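at the Hesov open day, posting as I go, sorry in advance for the typos

---

1/ doors were at 10, line already down the block. they printed 600 badges and the guy in front of me got number 99 so I guess I'm 100? mine just says GUEST

---

2/ ground floor is all the big stuff. Palletizing cell behind a fence, boxes going round and round. loud. kids love it. moved on after five minutes

---

3/ Žukauskas has a booth by the stairs — cable chains, grippers, a bowl of mints. asked what a basic two-finger gripper costs and got a brochure. 176 pages. it's in my bag now and I regret it

---

4/ upstairs is where I wanted to be. Prerkadeo team, small room, hand-held grippers. You hold the thing like a big pair of tongs, do the job yourself, and it records what your hand did. then the arm learns from a pile of those

---

5/ they let visitors try!! 20 min wait, worth it. heavier than it looks. trigger is smooth but your wrist gets tired quick. I squeezed way too hard on my frist go and got told "gentle, it's food"

---

6/ person running the table said one task takes 75 good demos before they even bother training on it. Bad ones get tossed. pretty sure mine got tossed

---

7/ bakery round. cream-filled, sugar on the crust, toaster oven standing open behind it. I am so hungry
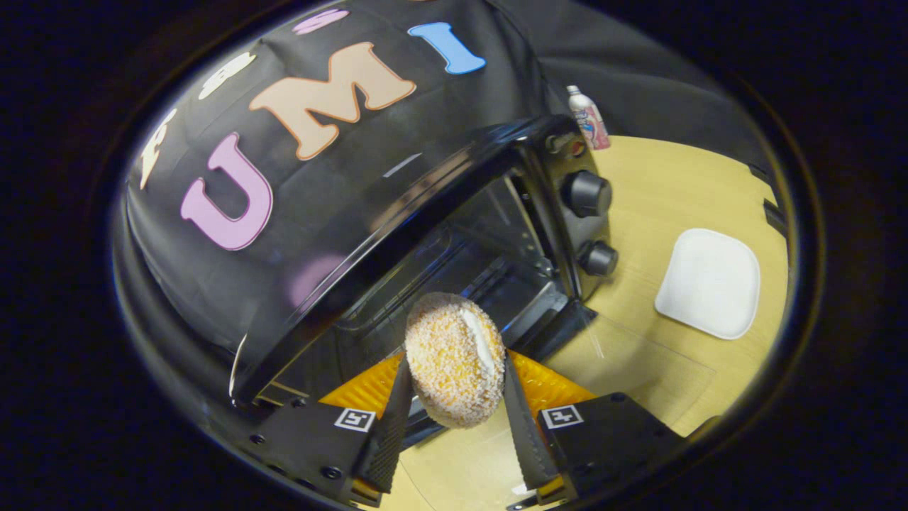 ---

8/ Do you need to know how to code to record demos? Only for the training part — recording is just picking up the gripper and doing the task, and they show you how in a couple minutes.

---

9/ talk from Sternaden at 2 on soft fingertips. room's tiny so go early. slides supposedly going up after, will link if I find them

---

10/ coffee is downstairs next to the palletizer, cash only. elevator's out, use the back stairs. next open day is in May and signup is at the front desk, I put my name down already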